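Folding Methods and Shelf Space in a Campus Linen Room
Project Report, Household and Textile Studies
Varley College

Prepared by: Khanyisile Maluleke, Masaru Mizuno, A-yeong Seok
Supervisor: Seon-mi Chae
Submitted: November 13, 2019

1. Background

The linen room at Dostelley Hall issues cloths to the dining hall, the two guest kitchens and the cleaning staff. Stock stands at 600 pieces. Cloths are returned from the laundry unfolded and are put away by whoever is on shift, with no agreed method. Young-sook Lim, who manages the room, asked the department whether a standard fold would allow the existing shelves to hold the full stock. At present the overflow is kept in bags on the floor, contrary to the hall's own storage rules.

2. Aim

The project set out to compare three ways of storing a cloth and to recommend one for daily use. The methods were the loose pile, which is current practice; the square fold, in quarters; and the band fold, in which the cloth is folded lengthwise into a long strip and then either laid flat or turned over on itself.

3. Materials and Work Surface

All trials were carried out on a pale, smooth tabletop. A plain surface was chosen so that the outline of each fold could be judged easily against it. The table has a narrow seam running across it, and the group agreed to keep each cloth to one side of this line at the start of a trial. Dark cloths were preferred, as creases and uneven edges in white linen proved hard to see.

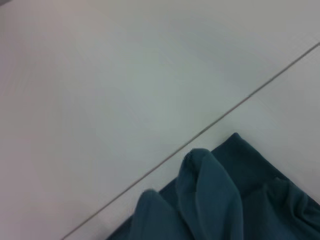 Each trial began from a crumpled state, to match the condition in which cloths reach the linen room. Cloths were dropped from a low height and left as they fell. Smoothing by hand before the first fold was permitted and was counted as part of the folding time. A total of 40 trials were completed for each method, shared equally among four folders.

4. Results

The loose pile required no folding time but took up the most shelf space, and individual cloths could not be removed without disturbing the rest. The square fold produced a stable stack. Its weakness was bulk at the corner where all the layers meet, which caused taller stacks to lean.

The band fold gave the flattest result along most of its length. The folded edge was consistently straighter than the open edge, where the layers tended to drift apart. Faults were found mainly at the ends. In 29 of the 40 band trials at least one end needed correction before the cloth could be shelved, usually because a corner had gathered or slipped out of line during the final pull.
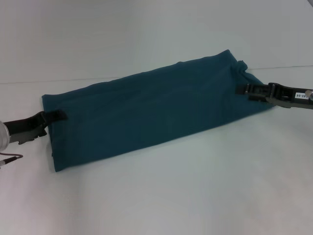

Figure 2. Teal cloth in a lengthwise band fold, with a bunched corner at the upper right end.

5. Discussion

The end faults are considered minor. They can be corrected by tucking the corner back between the layers, and the folders did so more quickly as the trials went on. Ripples along the open edge had no effect on stacking and may be ignored in daily work.

The Tultari shelving in the linen room is deep and narrow, which favors a long shape. Square stacks leave the rear of each shelf unused.

6. Recommendation

The group recommends the band fold for all kitchen cloths, with the folded edge facing the front of the shelf. Guest towels should remain in squares until the shelving on the Kauppinen side has been measured. A second round of trials with linen room staff is planned for December.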